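Anyone else get the drive swap arms yet? What happened to your shifts?

vera_bozsik
Posted Monday, 7:12 am
So we're in month two with the arms at Nedport (cold storage halls, the big ones by the rail yard) and I wanted to hear from people at other sites. I've been a floor tech for six years. My night used to be: ticket comes in, walk to the row, find the blinking light, pull the drive, put in the new one, scan both, walk back. Repeat till my feet hurt. Now the arm does the pull and I sit at a bench with a queue. I don't hate it! But it's a different job, and my manager keeps saying nothing has changed, and that's what bugs me.

kamley_nights
Posted 7:40 am
Kamley here, we got ours last November. Same story. The walking went away and the paperwork doubled. Every grab that gets flagged needs a person to look at it and type a reason. I had 135 flags in one week back in the spring, and most of them were stickers. A label corner lifts up a bit and the thing stops dead and asks for help.

MargitM
Posted 8:05 am
lol the stickers. We were told to peel them all before the install. Guess who did the peeling.

presa_dan
Posted 8:31 am
Going to be the grump in the room. We had 10 techs on nights at Presa and now we have 6. They moved people to days or to the Katona site, no one got fired, fine, but try moving to Katona when your kid's school is forty minutes the other way. I don't really care if the arm is good at its job. I care that the four who left were the ones who knew where everything was.

vera_bozsik
Posted 9:02 am
That's fair, Dan, and I'm sorry about your crew. We haven't lost anybody so far, but two open spots never got filled and I can do the math on that.

efa_g
Posted 9:20 am
I'll take the other side. I have a bad shoulder and a worse knee, and I was a year away from having to quit this work. The top rows alone were killing me. Now I run the queue and train the new folks on it, and I got a pay bump for the training part (small, but still). Viktória Deák on our crew went from swaps to writing the grab checks herself, and she'd never touched anything like that before. So some people come out ahead. I know it's not everybody.

presa_dan
Posted 9:34 am
Glad it worked for you, I mean that. Did they give everyone the chance to train, or did they pick?

efa_g
Posted 9:41 am
They picked. Yeah. I'd have liked a sign-up sheet.

MargitM
Posted 10:15 am
Ours was supposed to be a sign-up and then it filled before night shift even got the email. Ask for it in writing, people.

vera_bozsik
Posted 10:48 am
Okay so the thing I really wanted to ask about is the wrist camera review, which is most of my night now. When a grab gets flagged I get the still and I have to say go, retry, or send a person. They want an answer inside two minutes. With the 3.5-inch drives in the white plastic brackets I'm slow, I'll admit it. The fingers are black, there's bright light bouncing off the metal panels, and I'm squinting to work out how close a fingertip is to the bracket.
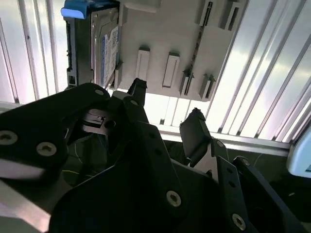 I used to know a bad seat by feel, you'd push and it just felt wrong in your hand. From a still I'm guessing more than I like. So I hit "send a person" a lot, and the person is usually me, and then my numbers look bad on the Monday sheet. Does your site count those against you?

kamley_nights
Posted 11:10 am
They did at first. Piroska Pap, our lead, kept a list of every time a walk-out caught something real, and after a few weeks they dropped it from the score. Start a list today.

presa_dan
Posted 11:26 am
Still counts against us. And I'd fight the two-minute thing before anything else — whoever came up with it never had to pull a stuck drive at 4 am.

efa_g
Posted 11:52 am
We get five minutes, and you can ask for a second still from another angle. Vera, check if yours has that turned off, ours was off by default.

vera_bozsik
Posted 12:03 pm
I had no idea that was even a thing. Asking tonight. And starting the list!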